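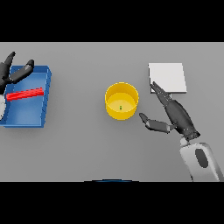
Por que a corda torcida é tão forte?

Pega um fio de linha de costura e puxa com as duas mãos. Ploc! Arrebentou, não foi? Agora pensa num navio enorme, balançando no porto e preso ao cais por uma corda. Como é que uma coisa feita de fiozinhos consegue segurar um navio inteiro? O segredo está na torção, e ele é muito mais antigo do que os seus bisavós!

Primeiro vêm as fibras

Toda corda começa com fibras, que são fiapos bem finos. Muitas vêm de plantas, como o sisal, o algodão, o cânhamo e o coco (sim, aquele cabelo marrom da casca do coco vira corda!). Outras são fabricadas, como o náilon. Uma fibra de algodão é mais curta que o seu dedo mindinho, então como se faz uma corda comprida com ela?

Torcendo! Quando as fibras são torcidas juntas, elas se apertam umas contra as outras e ficam difíceis de separar. Esse aperto cria atrito, a mesma força que impede o seu tênis de escorregar no chão. E quanto mais você puxa, mais elas se agarram. Não é incrível?

Do fio à corda

Com as fibras torcidas temos um fio. Vários fios torcidos juntos formam uma perna (é esse o nome mesmo, perna!). E três pernas torcidas juntas formam uma corda bem comum, daquelas com risquinhas inclinadas que sobem pelo lado feito listra de bengala doce.

Agora vem a parte mais esperta. Se a gente torcesse tudo para o mesmo lado, a corda ia querer se desenrolar assim que fosse solta. Por isso os cordoeiros torcem os fios para um lado e as pernas para o outro. Um quer girar para cá, o outro quer girar para lá, e os dois ficam se segurando. É um cabo de guerra que termina sempre empatado!

Uma rua só para fazer corda

Antigamente, as cordas dos navios eram feitas em galpões muito, muito compridos, chamados cordoarias. O cordoeiro prendia as fibras na cintura e andava para trás, soltando um pouquinho a cada passo, enquanto outra pessoa girava uma roda. Na velha cordoaria de Sernedthorpe, o corredor tinha 100 passos de ponta a ponta, e a cordoeira Dagmar Šindelář contava que conhecia cada tábua do chão pelo barulho que fazia.

Faça a sua própria corda!

Você vai precisar de um pedaço de lã bem comprido, um lápis e um amigo.

Dobre a lã ao meio. Seu amigo segura as duas pontas soltas e você passa o lápis por dentro da dobra.

Estiquem a lã e gire o lápis sempre para o mesmo lado, 30 voltas. Continue girando se a lã ainda estiver molinha.

Sem afrouxar, segure o meio da lã com a outra mão e leve o lápis até as mãos do seu amigo.

Solte o meio bem devagar. Olha só, a lã se enrola sozinha!

Dê um nó na ponta e pronto, você fez uma corda. Experimente com duas cores para ver as listras aparecerem, e depois com um barbante mais grosso. Qual delas ficou mais difícil de desenrolar?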